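Toys, Play Value and Product Description
Unit 3: Describing Pretend Play Products for Retail

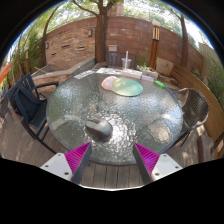
Computer mouse and mouse pad on a glass-topped patio table.

Course lead: Hạnh Thân
Reading for this unit: Waltmont course reader, section 2

Purpose of the unit

Students will learn to write and assess product descriptions for role-play toys intended for children of preschool age. By the end of the unit, students should be able to separate a factual statement about a toy from a claim about child development, and to judge whether each has been adequately supported. The written exercise is due on Friday at the start of class.

1. Terms

Pretend play refers to activity in which a child treats an object, a person or a situation as something else. A block held to the ear becomes a telephone. Role-play toys are products designed to prompt this kind of activity by copying, at a reduced size, the tools of adult life: tills, tool benches, doctor's kits, kitchens and desks.

Play value is a trade term. It has no fixed measure, and students should not use it in a description without saying what is meant. In this course it covers the number of different ways a toy can be used and the length of time for which it holds a child's interest.

Realism describes how closely a toy resembles the item it copies. High realism helps younger children understand what the toy is for. Older children often need less of it, and may prefer parts that can stand for several things.

2. The parts of a description

A retail description normally contains a statement of what the product is, a list of contents, dimensions, the recommended age, power requirements and any warnings. These are matters of fact and must be checked against the sample and its packaging. Where the two disagree, the writer refers the question to the supplier and does not choose between them.

Descriptions also contain statements of benefit. "Encourages sharing" is a statement of benefit, as is "develops hand-eye coordination." Such phrases are so common in the trade that many buyers no longer notice them. A careful writer ties each one to a feature. If a toy post office has two counters, it is reasonable to say that two children can play at once. It is less reasonable to say that the toy teaches cooperation.

3. Worked case: the Satska play post office

The Satska set was offered to the retailer Nasution with a supplier's text of 77 words. The text named five developmental skills and gave no dimensions. It described the set as complete, although the letters and stamps were sold separately as a refill pack.

The revised text opened with the contents and stated plainly that the refill pack was not included. Three of the five skills were removed. The remaining two were linked to particular parts – sorting to the divided mail tray, and early counting to the numbered coins.

Nasution later reviewed 882 customer comments on its role-play range. About a third of the complaints concerned missing or separately sold parts. Complaints about educational value were rare. The class will discuss what this suggests about the order in which information should appear.

4. Age guidance and warnings

The recommended age and the safety warning serve different purposes and must not be merged. The first reflects the ability and interest of the child. The second concerns hazards such as small parts, cords and magnets. Warnings are copied exactly as supplied. They may not be shortened, softened or moved beneath promotional text.

5. Written exercise

Obtain the supplier's text for the Fusteck toy veterinary clinic from the course office. Underline each factual statement once and each statement of benefit twice. Then rewrite the text for a general retail audience, retaining no benefit that cannot be linked to a named feature. Attach a short note listing any question you would put to the supplier.

Work is submitted on paper, with the original text attached. Students who expect to be absent should contact Hạnh Thân before the deadline.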